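"I Cried at the Table Read and Then Asked for More Jokes"

Mar 13, 2020

The director of Griltomo picked the diner, and she picked it for the pie. She told me so before she'd even got her coat off. "You can ask me anything you like about the movie, but if they're out of cherry I'm going to be bad company." They had cherry. We got two slices and the good booth by the window, and she was terrific company for the next 3 hours, so I'm just going to give you the best of it.

If you've somehow missed the trailer (my sister has sent it to me 6 times), Griltomo is a comedy about a minor league goalkeeper who goes home to run his late uncle's movie theater and finds out that the town would much prefer he didn't. It opens in June. It's her second feature, and the first one with what she calls "grown-up money," which came from Brernetti Pictures after every other door in town had closed on her.

"They read it over a weekend and called me while I was at the dentist," she said. "I had half a face. I said yes and it came out as a sort of moo."

I wanted to know why a sports guy, when there's hardly any sport in the movie. There's one match, right at the start, and he lets in a terrible goal, and that's your lot! She laughed at that. "My dad was a goalkeeper. Not a great one. What I remember is him in the kitchen afterward, going over the same goal with the salt shaker and a fork. I thought, that's a man I could follow around for a hundred minutes. I don't need to see him win anything."

The shoot was in Pollunthorpe, in a real single-screen theater that had been shut for years. She fell for it on the first visit and the producers fell out of love with it on the second, when they saw the wiring. She dug in. The big dream sequence, where our guy falls asleep in the front row and the ceiling opens up over him, was written for that exact room, and she says she would have rewritten the whole last act before moving it.

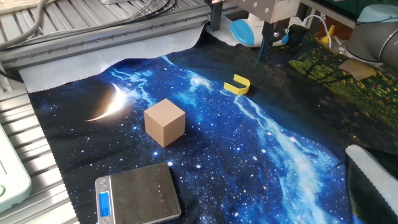
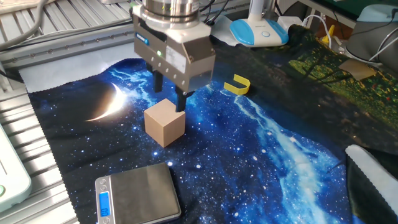
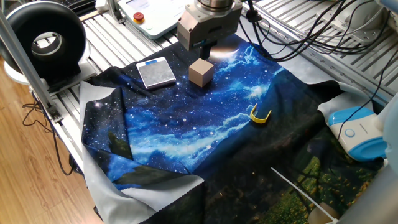

A starry night-sky print on cloth.

"I had that dream in my head before I had a script," she said. "Everybody kept asking could it be shorter. It used to be longer! They should be grateful."

We talked a lot about the lead, who'd only done television before this and who, if the trailer is anything to go by, is about to be extremely famous. She saw him in a hospital drama, playing a porter with two lines, and wrote them both down. At his audition he dropped his pages, picked them up in the wrong order and read them that way. "It made no sense and it was the funniest thing I'd heard all week. Then he got to the scene about the uncle, and I had to go stand in the hall."

She cried again at the table read, which she admits freely. She also went home that night and put more jokes in, as she thought everyone had gotten a little too pleased with being sad.

The music is by Asamoah, the band, and this is their first score. I'm a fan from way back (I have the tour shirt, it no longer fits, we don't discuss it) so I pushed for details. She says they turned up with a pump organ and a drum machine and hated the first thing they wrote so much that they wouldn't play it for her. "I heard it through the wall. It's in the movie. I wore them down."

So is she nervous? There was a preview screening last month, and she sat in the back with her hood up. A man in front of her checked his phone during the dream, and she says she'll remember the shape of his ears until she dies. Then the popcorn machine scene came on and he laughed so hard he had to take his glasses off, and she forgave him, mostly.

"I want people to go with somebody," she said, chasing the last of the cherry around her plate. "My mom's already told me she's taking her whole bowling team. I asked if she wanted me to get them tickets and she said no, they'd like to pay, in case they want to complain."

She's started on the next script. She wouldn't tell me a thing about it, except that there's a ferry, and that she gets seasick.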